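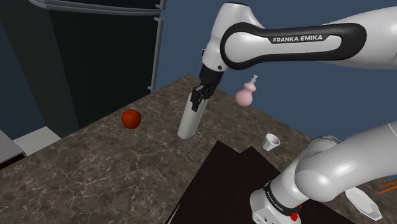

Slide 1. Simulated kitchen: Franka arm, white cylinder in the gripper, apple to the left of it.

Speaker notes: "Grasp first, plan second?" Patricio Villanueva, Markolen, 26 Feb 2020

Leave this slide up while people find seats. Say hi, thank Katalin Kerekes for the slot.

Start with the cylinder. It's tilted! Ask the room what angle the planner thinks it's at. Give them a few seconds. The answer in our old stack was "upright", every single time, and that one wrong assumption is how I got hooked on this problem.

Old stack, quickly: perception gives you a pose, planner picks a grasp, and from then on the object is glued to the hand in the planner's model. Any slip as the fingers close and the collision check is working with the wrong shape in the wrong place. On a tall thing held near the top, a few degrees at the fingers moves the bottom end a lot. (Do the pen trick here. Hold a pen by the tip and tilt it. Works better than the equation.)

Now Fuser. This is the part I love. Fuser keeps a running estimate of the object in the hand and hands the planner a fresh attached shape whenever the estimate moves enough to matter. Taras Bilyk wrote the first version and it was so short I thought he'd forgotten to commit the rest.

Numbers slide. 3476 simulated pick and place runs, 300 kitchen layouts, three planners. Don't read the table out, just point at the bottom row. Mention that layouts are shared across planners so the comparison is fair.

Back to slide 1 for clutter. Apple on one side, pink pump bottle back by the edge, little white cup on the other side. I like the bottle best for this: narrow in the middle, fat at the bottom, nozzle sticking out. Wrap it in a box and you throw away good paths. We moved to convex pieces and planning got slower per query but we replanned less. Say that carefully, somebody asked about it at the dry run and I fumbled it.

Two things that still hurt:
Transparent objects. The estimate drifts and the planner happily trusts it.
Update rate. Too many new shapes and the planner keeps restarting. Ramiro Esteban has a fix on a branch, not merged, so don't promise it.

Demo: open Trera, load the saved run, scrub with the arrow keys. Turn on the ghost overlay BEFORE sharing the screen. If the viewer hangs, skip to the backup clip.

Questions. Likely one: does it carry over to a real arm? Answer: we haven't run that study, I'd love to, come find me and Anselmo Palacios at the break.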